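Promising, Consenting and Walking Away: Two Accounts of Tacit Consent and Their Bearing on Political Obligation
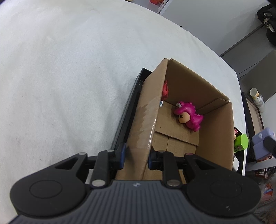 Student Projects: Political Philosophy

Final report, second-year project module
Submitted 24 March 2021

Abstract

This report examines whether continued residence in a state can count as tacit consent to its authority. It compares a narrow account, on which consent is an act performed by a person who knows what the act means, with a wide account, on which consent may be read off a pattern of conduct over time. The accounts are tested against a constructed case, the harbour town of Skenport. I argue that the narrow account is correct about what consent is, and that it leaves most residents without any consent-based duty to obey. The wide account yields a duty for most residents, but the duty it yields is better described as one of fair play. The report ends with an assessment of what remains of consent theory if this argument is accepted.

1. Question and scope

Most people never make an express promise to obey the law. Locke accepted this and held that a person who has possessions in a territory, or who merely travels freely on its highway, gives tacit consent to its government. Hume replied in "Of the Original Contract" that a poor peasant or artisan, with no foreign language and no money to move, cannot be said to choose to stay, any more than a man carried on board a ship while asleep can be said to consent to the master's rule by remaining in the vessel.

The exchange is usually treated as a dispute about the cost of leaving. I take this to be one of two disputes that are run together in it. The first concerns voluntariness: was the person free enough to do otherwise? The second concerns meaning: was what the person did an act of consenting at all? A reply to Hume which deals only with the first leaves the second untouched.

The report does not consider whether states are justified in using force. A state might be justified in enforcing a law against someone who has no duty to obey it. Nor does it consider hypothetical consent, which raises separate problems.

2. Method

The method is conceptual analysis supported by a constructed case. The case is varied one feature at a time, and at each step the question is asked whether the residents have consented. Intuitions about constructed cases are weak evidence. They are used here to find out which features the two accounts are sensitive to, and no conclusion rests on an intuition alone.

The original project plan also included a comparison with Rousseau's remarks on residence in The Social Contract. This was dropped at the draft stage because the qualification Rousseau adds, that residence implies consent only in a free state, depends on his view of the general will and could not be treated fairly in the space.

3. The constructed case

Skenport is a self-governing harbour town of 1000 adults. Its laws are made by an elected assembly and are, by ordinary standards, reasonable. There are four versions of the case.

In the first version, every person reaching adulthood is sent a letter. It states that anyone who remains in Skenport after 12 months will be taken to have agreed to obey its laws, and that anyone who objects may register the objection at the town office. Those who object are given land of equal quality in the neighbouring district of Kiani, and the cost of the move is paid.

In the second version, the letter is sent and the objection may be registered, but there is no land in Kiani and no help with the move. Those who object must leave at their own expense.

In the third version, there is no letter. Residents grow up, take work, use the harbour and stay. It is widely known that people may leave, and some do.

In the fourth version, there is no letter, and the only road out of Skenport crosses the Dresine, a river that cannot be forded for most of the year. Few residents have the means to cross.

4. The narrow account

On the narrow account, consent is the deliberate transfer or waiver of a right by means of a sign. The sign may be silence. If a chairman asks whether there are any objections to moving a meeting to the afternoon, and those present say nothing, they have consented to the change. Three conditions are met in that example. Those present know that a question has been put to them, there is a definite period in which to answer, and there is a known way of answering no which does not carry a serious penalty. The conditions are adapted from the literature on tacit consent, where longer lists can be found. I have used the shortest list that does the work required.

The first version of Skenport meets all three conditions. The letter puts the question, the period is stated, and the objection procedure is open to everyone at little cost. A resident who reads the letter and stays has consented. It may be objected that a resident who stays out of idleness has no intention of agreeing to anything. The same is true of the person at the meeting who is not much interested in the time, and we do not usually say that such a person has failed to consent. Knowledge of the meaning of silence is enough, provided that the silence is kept knowingly.

The second version meets the first two conditions. Whether it meets the third depends on how serious a penalty the cost of moving is. For a resident with savings and a trade that can be carried on elsewhere, the condition may be met. For a resident with neither, it is not. The narrow account therefore divides the residents of the second version into those who have consented and those who have not, and the dividing line follows wealth. This is an uncomfortable result, but it is not an argument against the account. A theory of consent should report who has consented, even when the answer is unwelcome.

The third version meets none of the conditions. No question has been put, so nothing can count as an answer to it. This holds even for the resident who could leave easily. Ease of departure makes staying voluntary, but a voluntary act need not be an act of consent. A person may stay in a rented room with a noisy neighbour, quite freely, without thereby agreeing to the noise.

The fourth version fails for the same reason as the third, and also fails on voluntariness. Hume's ship is a case of this kind. Its force as an example is that it fails on both counts at once, which is also why it tends to hide the difference between them.

5. The wide account

On the wide account, consent need not be given at a moment. A person who over many years relies on the courts, registers property, votes, and complains when others break the law has taken up a position towards the government. According to the defender of the wide account, it would be inconsistent for such a person to deny that the government had authority over them. Conduct of this sort is said to amount to consent whether or not any question was asked.

The account has some advantages. It fits the way in which consent is inferred in long-standing personal arrangements, where there is often no single act to point to. It also produces a duty for most residents of the third version and for many in the fourth, and so agrees more closely with common opinion about who ought to obey.

There are two difficulties. The first is that the conduct listed can usually be explained without supposing that the person accepts the authority of the state. Someone may use the courts because no other means of settling a dispute is permitted. Someone may vote in order to reduce the harm done by a body whose authority they reject. Inconsistency would only follow if the conduct made no sense except on the assumption of acceptance, and this is rarely so.

The second difficulty is more general. Suppose that a resident's conduct does show acceptance. To accept an authority is to hold an attitude towards it, and attitudes do not by themselves create duties. I may approve of a charity for years and owe it nothing. The narrow account avoids this problem since it treats consent as an act which changes what the parties may demand of each other. The wide account loses that feature when it moves from the act to the attitude.

6. Consent or fair play

The defender of the wide account may answer that the resident has taken benefits as well as holding an attitude, and that the taking of benefits does create a duty. I think this answer is partly right. However, it changes the ground of the duty. If residents of Skenport ought to obey because others have borne the cost of the harbour and the courts, the duty is owed for reasons of fairness. It would hold for a resident who had loudly refused consent and gone on using the harbour. A duty that survives the express refusal of consent cannot be a duty of consent.

Fair play has problems of its own, mainly with benefits that cannot be avoided. The Pakmont variation was added to the project to test this point. Pakmont is a quarter of Skenport protected by a sea wall that was built by the rest of the town. Its residents did not ask for the wall and cannot live there without being protected by it. It is doubtful that they have accepted the benefit in the sense that fair play requires, as opposed to merely receiving it. The duty may be weaker in Pakmont than in the rest of the town, or absent. I have not been able to settle this within the project, and the result in this section is limited to benefits that are sought out.

7. Objections

It may be said that the narrow account makes political consent too rare to be of interest. No actual state sends the letter described in section 3. But naturalisation ceremonies and oaths of office come close, and the account explains why those who take part in them are often thought to stand in a different position from those born into citizenship.

It may also be said that the three conditions in section 4 were drawn from meetings and similar small settings, and that nothing shows they apply to states. I accept that the transfer needs defence. The defence offered is that a consent theorist who gives up the conditions must say what other feature makes political consent bind, and the only candidates found in the reading for this project were attitude and benefit, both already discussed.

8. Findings

The narrow account gives the better analysis of tacit consent. Applied to ordinary states, it implies that most residents have not consented. The wide account identifies conduct that may matter morally, though under a different heading. Hume's ship example should be read as raising a question about meaning as well as one about voluntariness, and replies that propose cheaper or easier emigration answer only the second.

Further work could take up the Pakmont variation, and could ask whether a state that did send the letter would have any right to treat silence as an answer before its authority over the territory had been established. Locke's text gives some help with this second matter in his remarks on property, but those remarks assume that the land has already been joined to the commonwealth by an earlier owner, and that assumption would itself need to be examined.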